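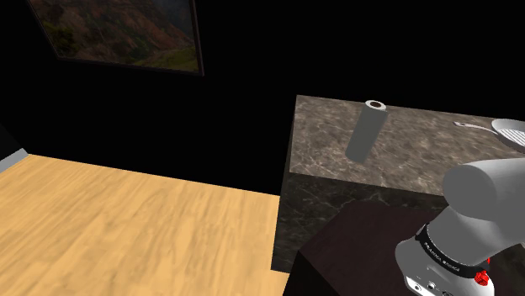 Hanging a heavy framed print on plasterboard without it slipping

Posted in Walls and Ceilings by Mendoza

I have a large framed landscape print to go up in the hall. With the glass it comes to almost 13 kg. The wall is plasterboard on a timber frame and the house was built by Zasisley, if that helps anyone who knows how they space their studs. I found one stud with a detector but it is well to the left of where I want the middle of the picture.

The frame came with a single wire across the back. I tried it on one hook in the stud just to see, and by the next morning it had dropped on the right. I straightened it and it went again. The wall is painted a dark colour and I don't have any of that paint left, so I would like to drill as few holes as possible. Do I need to hit a stud, or will plasterboard fixings hold it? And would adhesive strips do?

dullasik
Don't use the strips. I had them on a mirror and they came off in November when the heating went on, and took the paint with them. Just get proper fixings.

Cunia
You don't need the stud for that weight if you use two metal hollow wall anchors, the sort that open out behind the board. Check the rating on the packet and buy ones rated for well over half the weight of the picture each. The plastic plugs that come free with things are not good enough.

The slipping is a separate problem. One wire on one hook will always move a bit when a door is shut nearby. Use two hooks at the same height, 400 mm apart if the frame is wide enough, and let the wire sit over both. Or take the wire off and fit a D-ring to each side of the frame, about a third of the way down, then hang each ring on its own screw. That is harder to measure but it stays level.

To get the holes right, put masking tape across the back of the frame from ring to ring, mark the centres on it, then peel it off and stick it on the wall with a spirit level against it. Drill through the tape. Check for cables first, especially directly above a switch or socket.

Two felt pads on the bottom corners help too, and they stop the frame marking dark paint.

Mendoza
Thanks both. I went with the D-rings and anchors. The first hole was 3 mm out so I moved that ring on the frame instead of drilling again. It has been up for three weeks and is still level. The old hook hole is behind the picture so I have left it.

dullasik
Fill it anyway, you'll forget it's there when you move the picture.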